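Tuesday, morning

Test tiles out of the small kiln. Gallagher white over the red ground coat, 3 firings, same schedule as last week. The pinholes are back on the thick tiles and absent on the thin ones, so I'm done blaming the water. Hortensia Quiroga thinks the slip sat too long in the bucket and the heavy part settled out. I sieved what was left and got a spoonful of grit, which fits her idea but doesn't prove it.

Shrinkage on the Amska clay is still wrong. The sheet says one thing and my calipers say another. Remeasured tiles 1 through 19 with the other pair and got the same numbers, so the sheet loses. I'll cut the next molds to our own figure and write it on the lid of the bin.

Speckle: the coarse sieve gives dots that sit proud of the surface and catch a fingernail. The fine one gives a pink haze. Need something between the two. For the look we want: small pale flecks scattered on a glossy red. 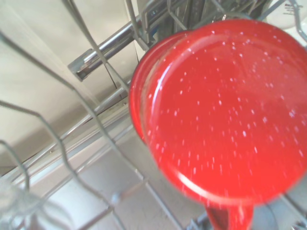 **Trormont, June**

Moved over to the big kiln for the rest of the week. Wiring is fine, door seal is not. There is a gap at the lower hinge that takes a business card. Packed it with fiber rope for now - ask Urkham what a new seal costs and how long they need.

Bisque load went in at noon. Ramp was slow up to 1,000 F, then I let it run. At 2,000 F the top and bottom cones didn't agree, with the bottom lagging. Could be the seal, could be the shelf I put in too low. Changing the shelf first because it's free.

Left to do:

- sieve the white again before anyone dips
- mix half a batch of the middle speckle, label it
- return Hortensia's calipers
- order cones, we are down to one box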